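Sekico adds robot arm to returns sorting, retrains staff

Dec 30, 2021

Sekico will begin using a robot arm to sort small household returns at its Clisano site, the company announced this week. The arm, supplied by Dultell, will take over the first stage of handling, in which items are picked from a table and moved to the correct bin.

The work is now done by a team of 18 people across two shifts. Sekico said that no positions will be cut. Eight employees will move to inspection and repair, and the others will remain on the line with shorter periods of standing work. Each person will receive 30 hours of paid training before the change takes effect in June.

"Our staff asked for less lifting and reaching, and for more time on the items that need judgment," said Talha Talpur, operations manager at the site. "The arm handles the routine pick – a person still decides what happens next."

The site receives 2,000 returned items on a typical day, among them phones, discs and small tableware. Picking routines are being prepared in simulation before they are transferred to the floor.

Employee representatives have requested a review of shift patterns after the first eight weeks. Sandhu, which operates the adjoining warehouse, will follow the results before making a decision of its own.
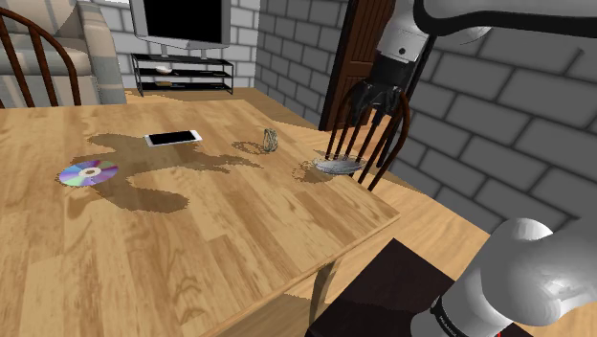
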